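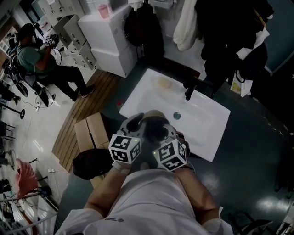
5th May, Saturday shift, washroom tasks

Today we stayed with the basin. I wrote the task list in March, when we all thought that wiping and tidying would be one task. Now it is three: pick up the small thing, put it back, clean the rim. Grusteck wants each one recorded separately, so the day has more stops than before and the person at the sink must wait for the word "go" every time.

Result of the day: 148 takes, 139 kept. The rest I threw away myself in the evening. Most of them were short, the hands started before the go. I don't blame anybody, after two hours at a sink the hands go by themselves.

Some things I want to remember about the work itself.

With the grippers in the hands people become slow in the first hour and after that quite fast, but their way of cleaning changes. Radka Radonjić worked many years in hotel cleaning before she came to us, and she told me that she now picks up things at home from above, with two hands, as if she still holds the handles. She laughed about it. I am not sure that it is only funny. We ask for her skill and then we give her a tool which takes away half of it - she can't feel with the fingers if the soap is slippery. On Monday I will ask her which parts of the task she would do differently with bare hands, and write it next to each step.

The second matter is the bending. The countertop is fixed, and when you must look straight down into the bowl the back gets tired. I propose to change places after every 3 blocks and not when somebody complains. Kawaguchi's plan has one person at the sink until lunch, this must be corrected.

Then the question which came at the coffee. If the Fitutlow machine can do the basins next year, what happens to the morning team at Arside? The official answer is that they will check and prepare the rooms, and the machine does the wet work. Radka says checking is a harder job than cleaning, because you carry the blame and you have not touched anything. I had no good answer. I wrote it down for the meeting with her name, she agreed to this.

To do:

- new order of places, send to Kawaguchi
- count down aloud before the go, always the same way
- charge both grippers overnight, also the spare pair
- ask Arside if two people of the morning team can come and try the task for one day, paid

Soap: we need a second bar of the same kind.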